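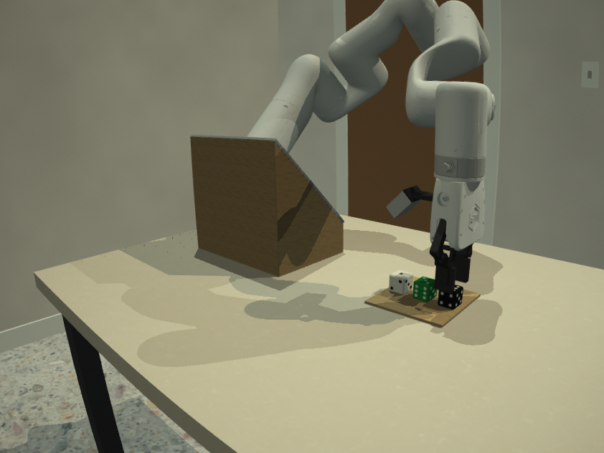
The team at Kvaran needed 1,000 good examples before the learning system could be trained, and in May they finished with 1,028. I spoke with the engineer who was responsible for the collection, in a small meeting room at the Ostel office, and I asked first why all of it was made in simulation. "Time," she said. "In the simulator I can put everything back in one second." The task is small to look at. Three dice, a white, a green and a black one, lie close together on a thin board, and the arm has to come down over the correct one with open fingers. "When they are almost touching, the finger has very little space to go between," she explained. "A person does this without thinking. For the model it is the most difficult part."

Every example is driven by a person. The operator guides the arm, and a program called Porkutell saves the movement of the joints together with the view from the wrist camera. I asked if it is tiring. "After 47 examples you must stop – your hands become lazy, and the model learns lazy hands." She told me that they threw away 73 recordings from the first month for exactly this reason.

Not all mistakes are thrown away. If the operator comes down a little wrong, lifts and tries again, the recording stays. "We want the model to see how to correct. In our earlier project, Porkel, we kept only the perfect ones. The arm was very elegant until the first error, and then it had no idea what to do."

We talked also about the shadows. The light in the simulated room is moved between recordings, and she considers this more important than changing the color of the walls. "At the beginning I had one lamp position for all. The model was learning the shadow of the arm, I am quite sure of it."

The real arm will be tested later, on a table of the same height. She does not want to promise a result. "I expect that it will be worse," she said, "and then we will collect again."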